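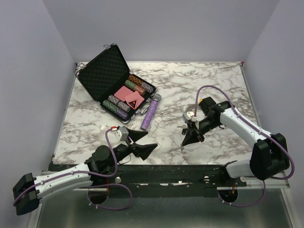

Saturday, March 14, 2020

Phone bench, Tennant office changeover

Came in to finish staging the desk phones before the cutover. The Plindum box is racked and on the 2.1 firmware. Left the old Dranine system running next to it with its own patch panel so the office still has dial tone until we move the lines.

PoE first. The switch was handing out power fine on the lower ports but four phones on the upper bank kept rebooting at the logo screen. Swapped patch cords, no change. Moved one of them to a lower port and it came up and registered. Went into the switch config and found the upper bank still had a per-port power limit left over from the door cameras. Cleared it, saved it, power-cycled the bank. All of them stayed up after that. Config backup is on the SD card in the Plindum box, slot 1.

Extensions. 21 phones registered. Numbering follows the old plan so people keep what they have. The two warehouse handsets are cordless and go through the Wukmont base unit. One base does not reach the loading dock. Walked it with a call up and lost audio past the second roll door. Needs another cell, mounted on the office side of that wall, and there is already a drop in the ceiling there. Not labeled. Tone it out before using it.

Voice quality. Choppy on outside calls when someone copies files to the server. Voice VLAN was tagged on the phones but the uplink was not honoring the priority bits. Turned on trust for the uplink port and repeated the copy with a call up. Clean for the whole copy. Would like to see it again on a weekday with people on the network.

Voicemail. Set the greeting cutoff to 90 seconds, the default was much too short for the main number. Message to email works to the test account only. The mail server rejects the sender address for everybody else, have to get that one allowed.

Programming notes, same ones I always forget:
- night mode key is per group, not per phone
- paging group has to exist before you can put it on a button
- phone LCD language resets after a factory default, set it again
- write the config to the card BEFORE pulling power

Still open:
second Wukmont cell
mail sender
fax line, still on the Dranine, leave it there for now
labels for the patch panel
headset adapter for the front desk, the one in the drawer has the wrong plug

Old handsets are boxed under the bench. Keep them until the lines are ported.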